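THE CHORE COLUMN
August issue

Still folding it myself

Every summer a reader writes in to ask whether this is the year to stop buying a better dryer and start saving for a machine that empties it. My answer in past Augusts has been no. This year it is no again, with a few more footnotes, and I'd like to go through them slowly, as the sales talk has gotten a lot faster than the machines.

Start with Vedell, the company most of you ask about. Vedell says its two-armed home unit can "handle laundry." I asked what that covers. It covers bath towels, hand towels, and T-shirts in adult sizes, dry, delivered one at a time to a table the unit already knows. It doesn't cover socks. It doesn't cover fitted sheets, which I'll forgive, having lost that fight most weekends of my adult life. A load of laundry in my house is a damp knot with a bra hook through the middle of it, and no one at Vedell would say what happens when you hand the thing a knot.

They did give me a number. The unit gets through a towel in 90 seconds. I timed myself on a Tuesday night with the radio on and I was done well before the first verse was over. Now, speed isn't everything. A slow machine that works while you sleep is still a help. But it has to work while you sleep, and the Vedell people ask that an adult stay in the room.

Gollis is a different kind of outfit. They sell to commercial laundries and small sewing shops, and they are more careful with their words. Their pitch is one task at one station: pick up the corner of a piece, bring it to the clamp, let go. A shop owner who runs one told me she likes it fine for pillowcases and has stopped trying it on anything with a lining. She also pays the same person to stand there who stood there before, except now that person clears jams. She didn't sound bitter. She did say the lease was for 7 years and she wished she had asked for less.

What gets me is how the success rates are reported. Gollis claims 100 percent on "supported items." Fine, but who decides what is supported? If my teenager could pick which dishes counted as dishes, he'd have a perfect record too. Rewi, which makes a countertop arm for clearing the table, at least publishes its misses. In its own write-up the arm was given 202 tries at lifting a cloth napkin off a plate. The write-up splits the failures into ones where the fingers closed on nothing and ones where they closed on too much and brought the fork along. I read that and believed it right away. It sounds like my kids.

Why cloth is the hard part

A mug is the same mug wherever you grab it. You can be a little off and the handle is still a handle. Cloth changes shape as soon as you touch it, and then everything you figured out a second ago is wrong. It slides. It covers things up. A person deals with this by feel, rubbing the layers between thumb and finger to find out whether there's one or two. Most of these grippers have no good way to do that. They pinch and hope.

Quilted pieces ought to be easier, with that bit of body to them, and in one way they are: there's something to grab. A good firm pinch in the middle of a placemat or a small bed cover will lift it. But lifting and folding are two separate jobs. Pinch it in the middle and you get a tent, with the edge pulled up into a peak and whatever was lying under it starting to peek out. For a fold you'd want the edge, or better yet a corner, and a scalloped edge doesn't offer much of a corner to aim for.
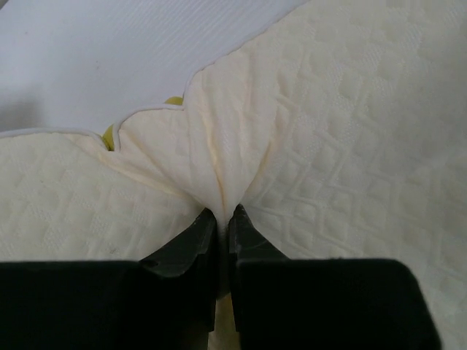

What I'd want to see before I spent money

A full basket, tipped out on the bed. Mixed sizes, some of it inside out. No helper laying things flat between takes, and no cuts in the video. I'd want the putting away too, as my own trouble has never been the folding so much as the stack that sits on the chair until it's worn again.

Prurmont, the appliance chain, plans to put a folding unit on the floor of its bigger stores this fall. If yours gets one, bring a sweater. Bring something with a drawstring. Ask the salesperson to let you drop it on the table any old way, and see how they take the request. Write and tell me what you got, good or bad. I'd be happy to print a good one.

In the meantime, several of you asked about getting sunscreen marks out of collars. Dish soap, worked in before the wash, and keep it out of the dryer until you're sure the stain is gone. More on that next month.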